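整理房与洗衣间小窍门:机器进了门,手上的活儿怎么安排

更新于2020年8月27日

先交代一下背景。我在一家做家政和布草托管的公司干活,公司叫Venbridge,接上门整理,也接小旅馆的洗涤折叠。去年公司上了一套叫Prurnimov的折叠线,今年又添了夹爪式的抓取设备,说是以后铺床、收衣都能用上。宣传册上写“解放双手”。我的双手目前还没有被解放,倒是多学了一门跟机器打交道的手艺。下面这些是我和同班的人攒下来的办法,有些给同行看,有些家里也用得着。

一、喂料之前先把东西抖开

折叠线认得的是平的、方的、厚薄均匀的东西。浴巾、枕套、平纹床单,它确实快,我不跟它争。但它要求每一件都从同一个边进去,四角要拉开,不能有对折的地方。这个抖开的动作还是人做,而且比以前做得更快,机器不等人。

窍门是站位。不要正对进料口,侧过来站,左脚在前,让布从腰侧甩出去,手腕不要往上翻。我们班头一个月肩膀疼的人不少,后来改了站位,好一些。手册里没有这一页,手册讲的全是机器该怎么保养。

家里晾床单也是一样的道理:出了洗衣机先找到两个短边的角,抖三下再上绳,干了以后几乎不用熨。

二、分拣筐按“机器吃不吃”来分

以前我们按客户分,再按颜色分。现在最好先分一道:机器吃的和机器不吃的。不吃的包括带松紧的床笠、有流苏的毯子、毛衣、带长绑带的睡袍,还有所有湿重超过它脾气的东西。

销售来演示的时候说,这套线能处理门店里绝大部分品类。他演示用的是新毛巾,一叠18条,条条硬挺。我们店里的毛巾洗过多少水了,边都软塌塌的,进去三回卡一回。所以我的建议是,谁来推销都请他用你筐里的东西演示,别用他箱子里的。

筐上用布胶带写大字,别用塑料标签,蒸汽一熏就卷边了。记号笔写在布胶带上,过一夜再下水也不掉。

三、卡布了怎么办

先停机,再伸手。这句话墙上贴着,可真到了赶货的时候,总有人想着拽一下就好了。请务必停机。停机以后等滚轴完全不动,从出料那头往回退,不要从进料那头硬拽,硬拽出来的布十有八九要起毛或者开线。

卡布的记录要自己留一份。系统里有日志,但系统记的是“操作中断”,谁操作的就算在谁头上。我有个6页的小本子,日期、品类、卡在哪儿,写得清清楚楚。三月份开会说我们班效率下降,我把本子拿出来,大部分卡在同一根滚轴上,后来换了滚轴。要是没有本子,换的可能就是人了。

四、线头和绒毛

绒毛是折叠线的大敌,也是我们的。机器底下的集尘盒每班清一次,别等灯亮,那个灯亮得太晚。清的时候戴口罩,用微湿的旧棉布去裹,不要用气枪吹,吹完满屋子飞,又落回干净的布草上。

家里烘干机的滤网同理。用过一次的柔顺纸别扔,拿来擦滤网,绒毛会自己粘成一片。

五、毛衣和粗针织

针织衣物是我最不放心交给机器的一类。梭织布有筋骨,提起一个角,其余的大致知道会往哪儿走;毛衣提起一个角,那个角先长出一截来。夹爪又只有两根指头,力气都落在下摆那一小块上,正像床上这件土黄色的粗毛衣,被夹住的是下端,右边还有一道厚厚的卷折。遇到这种情形,我的做法是先把卷折摊平,再谈折叠,否则折出来一边高一边低,放进柜子就是一道死印。粗针织表面毛茸茸的,浮毛容易勾挂,凡是要接触它的工具,指头边缘最好先用手背蹭一遍,有毛刺就打磨掉。

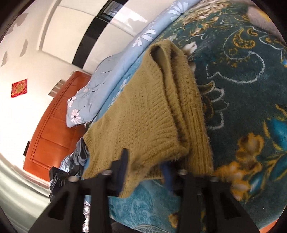
公司的意思是将来整理员带着夹爪上门,铺床收衣都归它,人只管“监督”。我问过监督算不算工时,答复是正在研究。另一个问题也没人答得上来:客户家的床上从来不是只有一样东西。花毯子、花被子、毛衣、压在下面的深色布,颜色花纹搅在一起,我们自己收拾都得先掀开看一眼。拿夹爪去夹,夹上来的到底是一件还是两件,最后还得人去分。

所以收床上的衣服,有个顺序值得记住,用手用机器都一样:

先收带子。腰带、绑带、肩带一律先捋出来,压在衣服中间或者单独卷好。垂着的带子最容易一拖一串。

再收最上面的针织。双手从腋下的位置托起来,袖子往里折,下摆往上折,最后对折。不要拎肩膀,也不要拎下摆。

然后才动毯子和被子。厚毯三折,薄被四折,开口朝墙。

六、毛衣下摆拉长了的补救

不管是夹子夹的还是晾衣架撑的,拉长了都可以试试这个办法。温水里放一点护发素,把下摆浸进去,轻轻挤干,千万不要拧。平铺在大毛巾上,用手指把罗纹一条条往中间推拢,推到原来的宽度,上面再盖一条干毛巾压一压,放一夜。纯毛的多半能回来,腈纶的看运气。

如果是在客户家弄出来的,当场说,当场拍照,写清楚是手工还是设备造成的。赔偿单上以前只有“整理员”一栏,我们提了意见,现在多了一栏“设备”。字小了点,但是有了。

七、排班和歇手

上了折叠线以后,Poltetside那个点的早班少了3个人,说是转岗,转到哪里去了我不清楚。留下来的人每小时过手的件数多了,动作却少了,整天就是那两下:抖、送,抖、送。以前折东西虽然慢,站一会儿走一会儿,能跟人说上两句话。

跟班长商量轮换是值得的。我们现在是喂料、分拣、手折轮着来,56分钟一换,这个数是班长照着机器自检的时间凑出来的,正好不停线。刚换到手折的时候手指发僵,用温水泡一泡,十指交叉往外推几下。护手霜选不带硅油的,带硅油的会在深色布上留印子。

八、新人带教

Farah那边的点今年招的新人,培训第一天就学屏幕,手折放到后面,有的到现在还不会包床角。停电那回,屏幕黑了,一屋子人等着来电。我的看法很简单,先教手折,再教机器。会手折的人看得出机器折歪了,只会按键的人看的是灯,绿灯亮着他就往外发货。

包床角的老办法顺便写在这里:床单垂下来,离床角一小臂远的地方提起来,放到床面上成一个三角,下面余的先塞进床垫,再把三角放下来塞进去。塞的时候掌心朝下,指甲不刮布。床单偏小的话先包床头那两个角,床尾松一点不碍事。

折叠线的滚轴保养和除水垢另写一页,等我把那瓶除垢剂用完再说,目前看效果一般。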